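Chapter 4

# Heat, Water and Waiting

Most kitchens boil too hard. The cook at Filali, a lunch counter with 70 seats and one good stove, learned this on a Tuesday – in front of a full room. 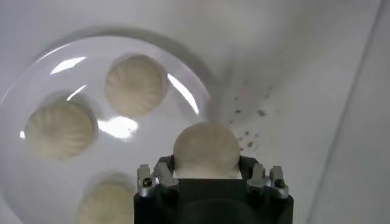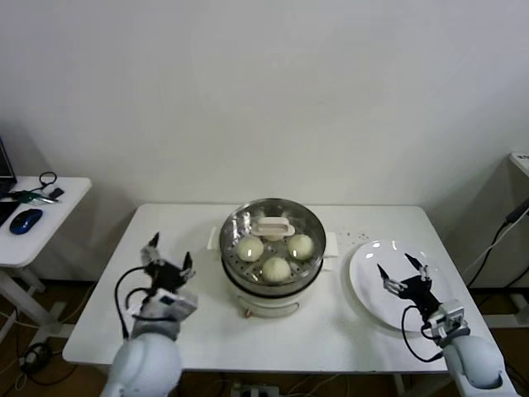
## 4.1 Why steam burns

Water at sea level boils at 212°F. In the mountain town of Bendier it gives up at 198°F, and dinner is late. Steam carries extra energy, released when it condenses on food, or on your wrist. Keep 2 inches of water in the pot and lift the lid away from you.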